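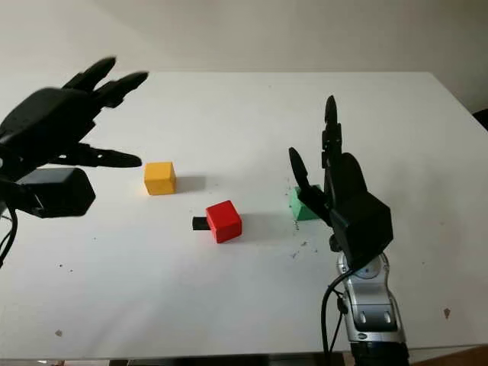

Cuvora Author Site Package

Home > Websites > For writers > Author Site

A website for people who write books and would like to get back to it.

Cuvora is the author site package from Flotar. You get a finished site with your name at the top, your books in the middle and a way for readers to reach you at the bottom. We have tried selling it with a longer explanation and people fell asleep.

It suits novelists, poets, memoirists, local historians, cookbook writers and the sort of person who has written the definitive work on canal locks and is tired of sending people to a bookseller listing with the wrong cover on it. If you have one book, fine. If you have none yet but an editor keeps using the word "platform" at you, also fine. The Books page can be switched off until there is something to put on it, and it won't sulk.

What's in the package

Home page. Your name, your newest title, a short paragraph about you and one button. Authors always ask for more buttons. We build one, you live with it for a month, and after that we'll add a second if you still want it. Most have forgotten by then.

Books page. Every title gets its own entry with cover, blurb, review quotes, ISBN and links to as many shops as you like. You can put the books in order of publication, in series order, or in the order you privately think they deserve. Out-of-print titles can be marked as such, with a line telling readers where to try.

About page. Two biographies, one long and one short, both in the third person, because event organizers will copy and paste whatever they find. Write them yourself or send us your notes and we'll draft them. We will take out "avid reader." Everyone assumes you can read.

Events calendar. Readings, signings, school visits, festival panels. Past events drop into an archive the morning after they happen, so your site won't spend all spring inviting people to a library talk you gave in November.

Newsletter sign-up. Works with the usual mailing services. Bring your list with you if you have one. If your list is a spreadsheet with three columns of email addresses and a fourth headed "??", send it anyway.

Press room. High-resolution author photo, cover files, fact sheet and contact details for your agent or publisher, all on one page that journalists can find without writing to you first.

Contact form. Goes to your inbox, filtered for junk. It doesn't filter for people who have found a typo on page 212. We looked into it.

Designs

The package comes with a choice of 6 layouts, each of which can be set in any of the 12 color schemes. Kuusk is the most popular, a plain layout with wide margins that makes nearly any cover look expensive. It has serif headings, a lot of white space and a menu that stays put when you scroll. If you write thrillers and want everything black with one red word, we can do that too, and you will have plenty of company.

All of the layouts work on phones and tablets. We test with long names, double-barreled names, names with accents and one pen name that is a single letter, so yours should fit.

Custom illustration, hand lettering and animated headers aren't included. They can be quoted separately. Please think hard about the animated header.

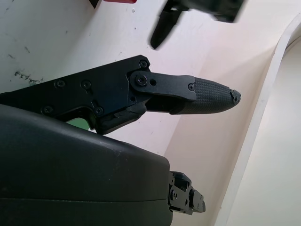 How it goes

You fill in a questionnaire. It's long, and a few of the questions look nosy, but the one about which author sites you can't stand is the most useful thing anyone ever tells us. Then you send your covers, your photo and whatever text you have.

We come back with a first version in 10 working days, counted from the day the last file arrives, which is a different day from the one on which you meant to send it. You get 3 rounds of changes. A round is one list, sent in one message. Nineteen messages over a weekend, each starting with "sorry, one more," are also one round, but we'd appreciate the list.

When you're happy, we point your domain name at the new site and send you a short guide to running it. The guide has screenshots and was tested on a poet.

Running it yourself

You can change any words or covers, add a book, post an event or write a blog entry from a normal web browser. There's no code to touch. The parts that would break the site if you pressed them have been put somewhere you won't come across by accident.

The blog is optional. We mention this because so many author sites have a blog with one post on it, titled "Welcome to my blog," and a comment from a relative. If you'd like to write one, it's ready. If you wouldn't, leave it off and nothing on the site will hint that it exists.

Hosting and upkeep

Hosting for the first 12 months is part of the package, along with nightly backups, security updates and the little padlock in the address bar. After that you can renew with us or take the site elsewhere. We hand over the files, the images and the login details, and we don't charge for saying goodbye.

Your domain name is registered to you from the start. If a previous designer registered it to themselves and has since moved to a boat, tell us early. We've had some luck with these, but it takes patience and forms.

What we need from you

- Front covers as image files, as large as your publisher will part with
- One photo of you that was taken this decade
- Blurbs for each book, with permission for any quotes
- Shop links
- Your domain name, or a few you'd like us to check
- Logins for your mailing list, if there is one

Questions we get

Can you move my old site over? Usually. We'll bring across pages, posts and images. We won't bring across the visitor counter.

Can I sell signed copies? Yes, with the Shop add-on. It takes card payments, works out postage and lets you collect the dedication with the order. Spelling of the recipient's name is between you and the buyer.

I write under two names. Do I need two sites? It depends whether the two of you are on speaking terms. One site with two sections works well for open pen names. If it's a secret, get two packages, and we'll keep quiet.

Will it put me at the top of the search results? For your own name, there's a good chance, unless you share it with a football player. We set up titles, descriptions and book data properly. We can't make people search for you.

Do you do sites for publishers and bookshops? We do, but under a different package with a different questionnaire, which is longer.

Can I talk to someone before I order? Yes. The office is in Dindton and the phone gets answered on working days. Email is better if you want an answer in writing, and writers generally do.

Ordering

Use the order form and choose Author Site from the list. Half is payable when we start and the other half when the site goes live. Gift orders are welcome, though it's wise to check that the author in your life wants a website before you give them one.

Package details last updated May 7, 2019. Orders placed before then keep the terms they were placed under.

Related: Shop add-on | Newsletter design | Single-book landing page | Publisher sites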